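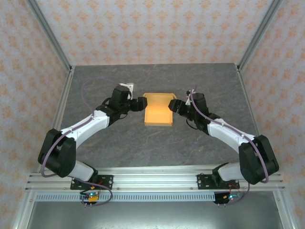 Against the Tray

By Katalin Dobos

Sometime in the past few years the tray stopped being a thing you carry and became a thing you own. I blame the home pages, and I blame the shops that read them. Put a tray on it, they say, whatever "it" is. The keys, the mail, the three bottles by the stove. A mess on a table is a mess, but a mess on a tray is a "moment."

I don't buy it. I did buy the trays, which is how I know.

Two of them came into our apartment last January, after my friend Signe Riis convinced me that my kitchen table needed "containing." Signe is persuasive and her house is very tidy, though I have come to suspect she would be tidy in a cave. One tray was round and went back to the store. The other is bright orange with low sides, and it has lived in the middle of the table ever since.

What does it do there? Mostly it takes up room. We move it to eat. We move it to do the bills. Anything set in it stays in it, so that the library card I needed in March was found in June under a phone charger and a packet of sunflower seeds. Before the tray, the card would have been on the bare table, where I would have seen it and been annoyed enough to put it away. Annoyance gets a lot of housework done in my home. The tray took the annoyance away and left the stuff.

The defenders will say I am using it wrong. Gertraud Zwahlen, who writes the household column in our neighborhood newsletter, told readers this fall that a tray "sets a limit," and that when it is full you stop. I would like to meet the person who stops. A low-sided tray isn't a limit of any kind. Things lean over the rim, then they sit next to it, and now you have a full tray and a full table.

Then there is the color business. A bright tray is supposed to "lift" a neutral surface, and the favorite surface at the moment is gray marble, or gray something with marble veins on it. Fine. Orange on gray does look good, I'll give them that. Add a small orange pattern on the wallpaper and I'll even admit somebody was thinking. But looking good while empty is an easy test. Every tray passes it. Show me the same tray after two weeks with a family and a dog.

And the prices! The Zetmont catalog has one listed at 2477 crowns, and my brother-in-law Narendra Katiyar, who cooks for a living, asked me whether it came with a waiter. He has carried food on trays since he was a teenager and owns none. At home he walks twice.

I will grant some exceptions. Breakfast in bed, if you live that way. Seedlings, which leak. Anyone whose hands are shaky or whose stairs are steep. My neighbor Réka Gál sorts beads on hers for hours and they would be all over the floor otherwise. In each case the tray has a job, and when the job is over it goes back on its edge beside the baking sheets.

Mine goes there tonight. The keys can have the hook by the door, which was put up seven years ago for exactly that and has been holding an umbrella.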